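Refilling soap bottles (and a few other things I do at the sink)

Posted 2019-11-14 in Kitchen & Laundry

I used to buy a new hand soap every time the old one ran out, and then one day I opened the cupboard under the sink and found a whole crowd of empty pumps staring back at me. So now I refill! It's cheaper, it's less trash, and I get to pick the soap I like and put it in the bottle I like (I am fussy about both).

I buy the big 1000 ml refill pouches, the unscented kind, and one of those keeps our kitchen and bathroom going for ages. If you have a shop near you that fills your own jug, even better. Ours closed in September and I am still sulking.

First thing, wash the old bottle properly. Don't just top it up. I did that for years and the bottom inch went cloudy and smelled like a wet dishcloth, yuck. Rinse with warm water, put in a squirt of dish soap, shake it like mad, rinse again. Then pump clean warm water through the pump until no more bubbles come out, and leave everything upside down on a rack overnight. The little tube takes the longest to dry, so I stand mine in a glass.
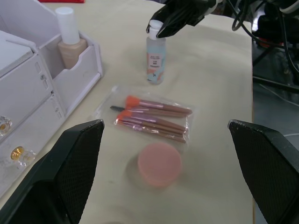

For pouring, a small funnel is lovely, but I lost mine and now I roll up a bit of baking parchment and tape it. Works just as well and goes straight in the bin after! Go slowly with thick soap or it will burp air back at you and you'll be wiping the counter (ask me how I know). Stop well below the neck, too. The tube takes up room, and if you fill to the brim it all comes up over the top when you push the pump in.

If your pump is a foaming one, don't put regular soap in it straight. It clogs. I do one part soap to 4 parts water, tip it gently back and forth, and only make as much as we'll use in a couple of weeks.

Sticky pump? Take it out and stand it in a mug of hot water for ten minutes, then press it a few times while it's still in the mug. My neighbor Aisyah uses half vinegar and half water for hers, and I've borrowed that trick when the spout had a hard white crust on it. Rinse it well afterwards or your hands will smell like salad.

Please label things. I have washed my hair with dish soap. A strip of masking tape and a marker is plenty, with clear tape over the top so the ink doesn't run.

While I'm on the subject of sticky stuff, old labels come off nicely with cooking oil. Peel what you can, rub oil on the rest, leave it until you've finished your coffee, and scrape with an old plastic card. Wash with dish soap after, or your new label won't stick.

And save the spare pumps! I keep a few in a jar, because the spring always seems to go before the bottle does. They don't all fit each other, so check the thread before you throw out the cap. If the tube is too long, snip it at a slant and it won't suck itself flat against the bottom.

Next time I'll do the bar soap scraps, I've got a whole bag of them waiting.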